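Fultbridge Site – Working Group on Operating Practice for Mobile Two-Arm Robots
Minutes of the July meeting

Chair: Albane Millet
Minutes: Filipa Guerreiro
Also represented: Skatville (remote), Matos, Tudholm
Opened 2:05 p.m.

1. Minutes of the previous meeting
Accepted with one correction. Under item 4, "stop button" should read "stop button and wireless stop", as both were tested.

2. Draft practice note, section 3: household pick-up tasks
The chair took the group through section 3 as circulated. The section covers tasks in which the robot holds a waste container in one gripper and places items in it with the other. Three points were open from the last round.

2.1 Container held by the robot. The draft requires that the container be gripped at the rim or side wall and that the liner be folded over the rim before the task starts. Matos asked whether a separate requirement was needed for the liner, given that loose film can be drawn into a finger joint. Agreed to keep the liner requirement and to add the words "with no free length beyond the fold that can reach the opposite gripper".

2.2 Items permitted. The draft limits items to empty plastic bottles, paper and light packaging. Glass, cans with open lids and anything containing liquid are excluded. Tudholm proposed a mass limit per item in addition to the list. Not agreed. The list stays as written, and Tudholm will supply wording for an annex if it still wants a limit.

2.3 Motion between pick and release. The held item is to be carried in front of the robot's body and kept inside the width of the base. The arm holding the container does not move while the other arm is above it.

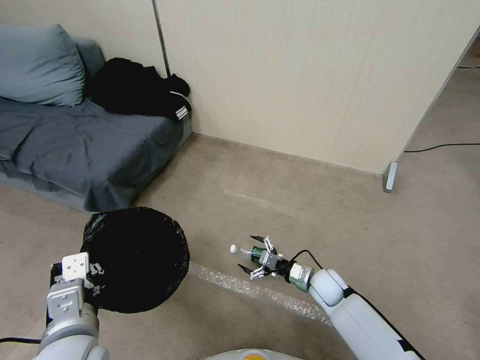 Skatville objected that 2.3 as worded would rule out bringing the container toward the item, a motion its own operators use regularly and consider safer than a long reach. The chair replied that the intent was to prevent both arms closing on each other at speed. After discussion the last sentence was changed to: "Only one arm moves at a time while the grippers are within reach of each other, unless both are at reduced speed." Agreed.

3. Floor condition
Section 4 of the draft says the floor "should be clear". The chair considered this too weak to audit. Proposed replacement text:

a) Cables that cross the travel path are rerouted, or covered and taped on both sides.
b) Packing film, bubble wrap and similar sheet material are removed before the base is enabled, unless they are themselves task items.
c) Power strips and adapters are kept out of the travel path and are not left within reach of the arms.

Items a and c agreed. Item b agreed with the addition that sheet material used as a task item is recorded on the run sheet. Guerreiro noted that the Fultbridge run sheet has no field for this and will add one.

4. Persons near the robot
The longest item. The present draft names an operator and a spotter and is silent on everyone else. Matos reported that at its own site onlookers are the most common reason for a run being halted: 27 halts in the last reporting period, 5 of them with the arm already in motion. None led to contact.

The group agreed the following:

– The spotter has the stop device in hand, not on a table or in a pocket, whenever the arms are enabled.
– Anyone other than the operator and spotter stays outside arm's reach plus a margin. The figure for the margin is deferred to item 6.
– Where a second robot is in the same room, it is either disabled or has its own spotter. One spotter does not cover two machines.
– Closed shoes are required for anyone standing on the task floor. Slides and sandals are not accepted.

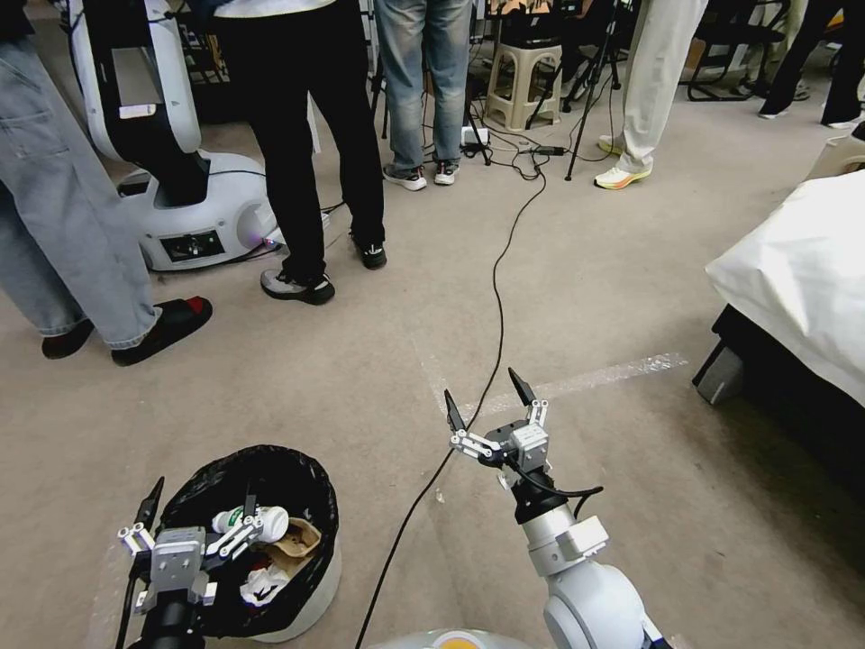 The footwear rule takes effect at Fultbridge with the next run and does not wait for publication of the note. The other sites will report at the next meeting whether they can do the same. Tudholm expects no difficulty. Skatville has to check its visitor policy first.

5. Maintenance interval
Gripper fingertips are to be inspected at the start of each shift. A full check of the wrist joint and external cabling is due every 4000 grasp cycles or once a month, whichever comes first. Matos considers the cycle figure conservative but can accept it. Agreed for the first edition, to be revisited when all sites have wear data.

6. Margin distance
Deferred. Two proposals were tabled – a fixed distance, and a distance scaled to arm speed. Tudholm prefers the second but has no measured stopping times for the loaded arm. Measurements to be made at Fultbridge and Matos using the same payload.

7. Actions
Guerreiro: revised text of sections 3 and 4 to all sites; run sheet field for sheet material.
Matos: stopping times, loaded and unloaded.
Skatville: position on footwear; comments on the 2.3 wording.
Tudholm: annex text on item mass, if still wanted.
Millet: stopping times at Fultbridge; ask the publisher whether the note can carry figures in color.

8. Any other business
Tudholm asked that draft numbering be frozen until the note is issued, as its translated copy no longer matches. Agreed.

Closed 3:50 p.m.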